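Household tips: keeping your human rights letters in order

I write letters for prisoners' cases at my kitchen counter, usually in September when our Wulach group gets going again, and wow, does the paper pile up! Keep one folder per case and write the country on the tab (pencil, so you can reuse it). Copy every letter before you seal it. I like Haline envelopes, they don't show the writing through. Replies go at the front, and anything with a family's address in it gets locked away.

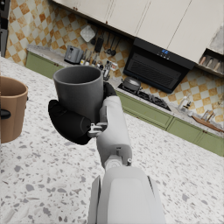
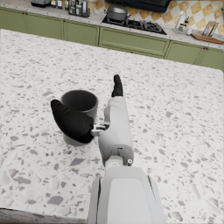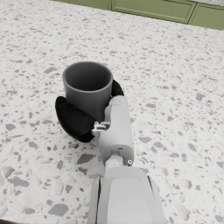 How long should I keep copies of my letters?

Keep them until the case closes, then 2 more years in case it's reopened.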